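# The Kettle

28/02/2021

So I'd been at Lallholm for about a month when they gave me the arm that wouldn't go straight.

I should say I'd never touched it. There was no "it" to touch! I worked from a rented room over a bakery in Jevasbridge, and the arm lived inside a simulated kitchen called Prutton, which lived on a server somewhere I never asked about. My job was the motion planner. It was called Mendonça, after somebody's favorite soccer coach or somebody's grandmother, depending on who you asked, and it had one bad habit. Any time a path took the hand across the counter behind the toaster, Mendonça would swing the whole arm up and over in this huge, polite arc, like a man stepping around a sleeping dog.

The path was legal, mind you. It cleared everything, and the task finished, so the dashboard showed a nice green row and everybody was happy except me. I had 1,949 logged runs and the arc was in 504 of them. I read those logs over breakfast. I read them in the bath, which I do not recommend with a laptop.

My first guess was the cabinet door. Prutton's doors swing, and a swinging door is a great way to make a planner nervous, so I spent a week just on that.

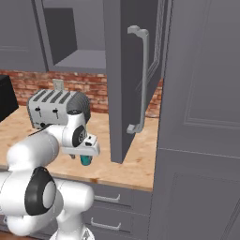

*Door open, gripper loaded, arm low over the counter.*

The door was innocent. I padded its collision shape, I shaved it down, I took the padding off completely and let the arm whistle past the edge with nothing to spare. The arc stayed exactly where it was. I turned off the toaster's collisions and ran it again (the arm went right through the toaster like a spoon through soup, very upsetting) and then, having passed through solid metal without a care, it still lifted itself up and over that patch of air behind.

That was the night I started talking to it. Nothing weird. Just "what do you see, buddy?" at one in the morning, with the smell of the first loaves coming up through the floor.

Then I did what I should have done on day one and looked at who wrote the kitchen. Every file in Prutton had the same name at the top: Ikechukwu Bako. He'd left before I was hired. His comments were wonderful — he wrote them like letters. "Dear whoever, the drawers are fine, please leave the drawers alone." "Dear whoever, I know the friction looks wrong. It is wrong. It works." I'd gotten kind of fond of him.
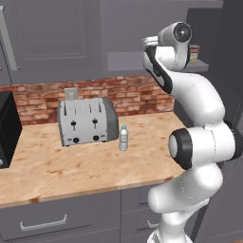

Goal tolerance was my next theory, and I'd set up a bunch of test poses for it, with the start pose held high so Mendonça would have to commit to a way down. I liked that pose more than I should have. The wrist folds back on itself and the hand points down at the counter with nothing in it, way up above the little bottle with the blue-green cap, and you'd swear it was thinking something over. I stared at it until I stopped looking at the arm and started looking at the planning scene behind it, the raw list of shapes the planner believes in. The renderer has its own list. I had never once put the two next to each other.

The planner's list was longer by one.

It had no mesh and no color, just a cylinder with a collision flag, standing on the counter between the toaster and the bricks. It was named kettle_ib. I went to the file, and sure enough there was a comment.

"Dear whoever, this one isn't drawn. My mother's kettle stood here in the real kitchen I measured for Prutton. They asked me to remove it from the scene and I have removed it from the scene. I'd like the arm not to hit it."

I read that a few times. Then I went downstairs, bought a roll off the tray through the back door, and ate it on the steps.

The fix was one line. I deleted the cylinder on a branch and ran a short batch, 51 runs, and Mendonça went straight across every time, quick and flat. Our cycle time dropped by roughly 2 seconds. My lead would have bought me a cake.

I found an address for Ikechukwu in an old thread and wrote to him. I kept it short. I said I was whoever. I asked if the kettle was still around.

He answered in April. He said no, the house had been sold, but the kettle was in a box in his garage and it leaked. He asked how the drawers were.

I told him I'd left the drawers alone. The branch is still sitting there, by the way. I rebase it every so often so it doesn't rot, and then I go and make some tea.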